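Home | Tables | Trays and Mats | Gallery | Contact

Kollevel tabletop settings: gallery

Setting notes for the Kollevel series, compiled by Gearóid Flanagan. The base is a light wooden board with a white sheet over most of it. Linens and serving pieces are changed between settings; the base stays as it is. Pale trays are kept to the front, where the rim reads clearly against white. Striped mats are laid with the bands running front to back. Allow 15 cm of clear surface on at least one side for plates. Colour matching is done in daylight, after 10 a.m.

Related items
Foley side table, finishing notes
Durnex tray range, colour chart
Zondau table linens, care and storage
Kollevel boards, December stock list

Contact: Gearóid Flanagan, Kollevel workshop | Copyright Kollevel. All rights reserved. | Back to top

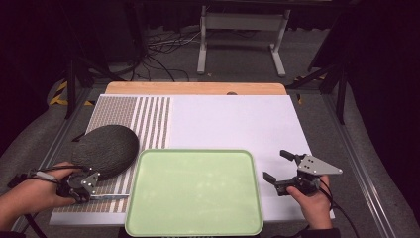 Setting 3. Striped mat in grey-brown and white, mint-green tray, netted melon-like object at left. Right side of the white surface left clear.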